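Captions, Transcripts and Watch Time: What We Measured on the Wurer Channel
Speaker notes, Luana Moura. Wednesday session, 24 min plus questions 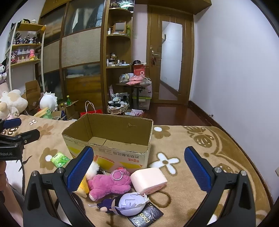
Open cardboard box on a fleece blanket, bedroom.

Slide 1. Title
Name, role at Tresex. Slides go up after the session. Fikri Gunawan ran the exports and will take questions on the scripts.

Slide 2. Scope
Short-form and mid-length video only. No live streams, no paid placement. The channel belongs to Wurer, who agreed to let us publish percentages but not revenue.

Slide 3. The sample
275 videos, all between two and nine minutes. 120 had hand-corrected captions at upload. The rest had automatic captions until January, when Kadir Bozkurt's group went back and corrected them in batches. So for the second set we have a before and an after on the same video. Say this slowly, people miss it.

Slide 4. What we logged
Average view duration, share of viewers past the 30-second mark, captions on or off at start, device type. We did not log caption toggles mid-video. The player reports them inconsistently on older TVs and we dropped the field.

Slide 5. Result, corrected captions
Viewers who started with captions on stayed longer after correction. Viewers with captions off did not change. The effect is concentrated in videos with two or more speakers. For single-speaker pieces it is within noise.
Pause on the chart. The y axis does not start at zero — mention it before someone else does.

Slide 6. Transcripts
Full transcript posted under the video, plain text, speaker names in. 3,464 comments were tagged by hand (Cengiz Polat did most of this). Comments that quote the video went up where a transcript was present. Watch time did not move either way. We expected a small drop and did not see one.

Slide 7. Cost
Correction takes nearly twice the running time of the video when the audio is clean. With music under speech it is worse, and the editor should get the stem without music. Wurer now sends both mixes. Araújo, the agency on the second channel, does not yet.

Slide 8. Workflow
Export rough captions from the edit, not from the platform.
Correct names and numbers first.
Check line breaks on a phone.
Upload captions before the video goes public.
Wakik handles steps one and four for us. Any tool with a caption API will do.

Slide 9. Limits
One channel, one language. Before and after periods are different seasons. Raíssa Holanda is repeating the work on Portuguese-language uploads, no numbers to show.

If short on time, skip 7. Keep 9.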